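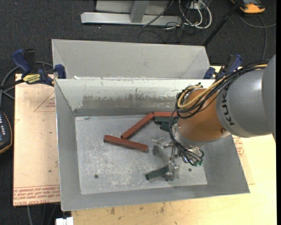 A bin-picking cell should stop when it can't tell what it is holding. I have believed this for years and I still lose the argument most weeks, so I am writing it down.

In August we ran a long test at Arngate, 1000 picks of plain rectangular blocks out of a sloped metal bin. The gripper reported a good grasp on 126 picks where it had only one finger properly against the part. The arm lifted anyway. Most of those blocks slid back down the wall and no harm came of it. On 7 of them the block jammed between the finger and the side of the bin, and the arm kept pushing until the force limit tripped. Two of those bent a finger.

The log called all of it "retry." That is the part I object to. A dropped part and a jammed part got the same word, and the summary that went to Altia showed a cell with a healthy recovery rate. Anyone reading it would have signed off. I nearly did.

The usual answer is that stopping costs money. It does. Somebody has to walk over, look in the bin, clear it and restart. The Winari line runs overnight with one operator for the whole hall, and I understand why they set the retry count high. But a bent finger costs a shift, and an arm that has learned to push through resistance is a bad thing to have near the hand of the person who finally comes to clear it.

I would set the limit at one retry after a force event, then a full stop with the guard locked until the arm has backed off. Drops can have more. Kovačević already ships its controller with the two counted separately - most sites merge them during setup to keep the screen tidy.

Keep them apart.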